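Juego de alimentos y platos Plalano
Guía de montaje y uso, apartado 2: Servir y clasificar

Antes de empezar

Despeje una mesa clara y lisa y pásele un paño seco. Los platos esmaltados resbalan con facilidad si la superficie tiene polvo o migas.

1. Coloque el plato verde oscuro al alcance de la mano, con el texto decorado de frente.
2. Ponga el plato rojo detrás, sin que los bordes se monten.
3. Deje la fruta naranja sobre la mesa, a la izquierda de los platos.
4. Sirva la berenjena y el tomate en el plato verde. La berenjena es la pieza más larga y conviene tenderla antes que el tomate.

Plato verde con la berenjena y el tomate
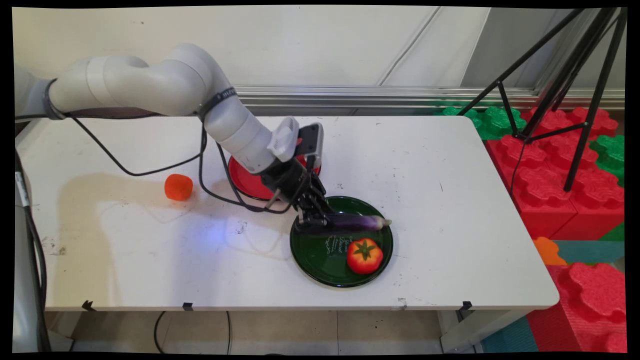
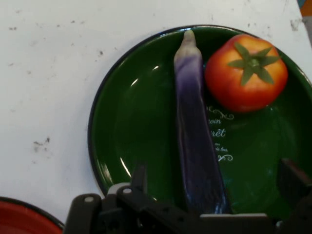
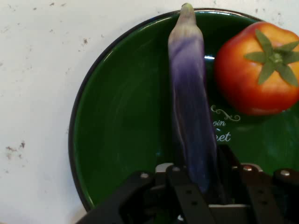
5. Para cambiar una pieza de plato, sujétela por la parte ancha y levántela del todo antes de desplazarla – arrastrarla puede rayar las letras.
6. Repita el ejercicio con el plato rojo. Nombre cada alimento en voz alta si trabaja vocabulario con niños pequeños.
7. Al terminar, devuelva las piezas a la caja y los platos al separador de cartón.

Nota: la ficha de actividades, preparada por Biljana Shehu, propone 24 combinaciones. Puede seguirlas en cualquier orden.

Precaución: no apile los platos con alimentos dentro. El peso marca las piezas blandas y puede desportillar el esmalte.

Precaución: las piezas no son comestibles. No las meta en el horno ni en el lavavajillas.

Limpieza

Use un paño húmedo y jabón neutro. Seque bien alrededor del cáliz del tomate – allí se acumula la suciedad.

Recambios

Pida las piezas sueltas a Visell con la referencia 2334, indicando el nombre del alimento. Los platos se venden por separado; consulte la página 34.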